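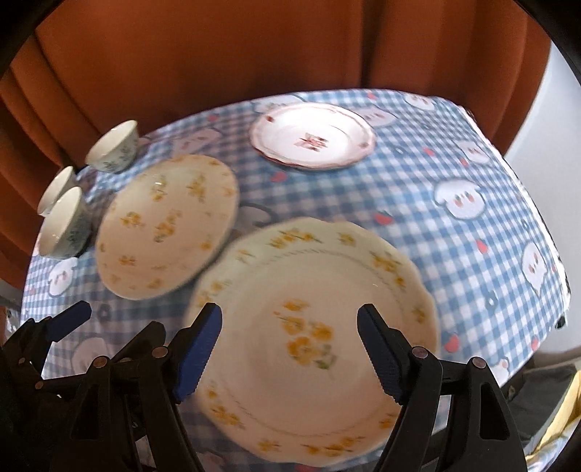 Plates and cups on the gingham cloth, gripper over the big plate with yellow flowers

Our tableware shop is getting grippers for the table work - what happens to the staff?

Posted by Lubis, April 4, 2020

I work in the packing room of a shop for plates and cups. The owner wants to automate the clearing and stacking of our display tables. For now we do the work by hand with grippers, so the movements can be recorded, and from June a machine should do a part of it. We have 374 different patterns and many of the rims are wavy. My colleagues are afraid for their hours and I don't know what to tell them. Did somebody go through this already? What changed for you in the daily work?

Fireo

We had the same in our warehouse two years ago. No one in my team lost the job, but the job became different. Before, I packed all day. Now I check what the machine has packed, and I take the pieces it refuses. In the first month it refused 265 pieces and we had to do all of them by hand, with the same number of people and less time. So ask your owner now who will do the refused pieces, and if these hours are planned. With us they were not planned.
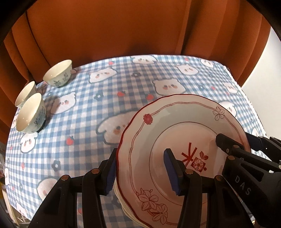

Stack of red-rimmed plates held in the gripper, three cups at the left

Stacks are the thing I would ask about most. A single plate is one task and a stack is another one, and your boss may count them as the same. Ask also how long one person has to hold the gripper before a break. My wrist was hurting after the second week and we changed to turns of 40 minutes - it was better after this.

Dudau

Depends on the company. Get it in writing.

Celtbridge

I agree with Fireo about the hours. I want to add one thing about pay. The people who do the recording are teaching the machine, and in our place this was paid like normal packing. We asked for a higher rate and received it, but only for new sessions. The 1,059 recordings from before stayed at the old rate. If you can, talk about this before June.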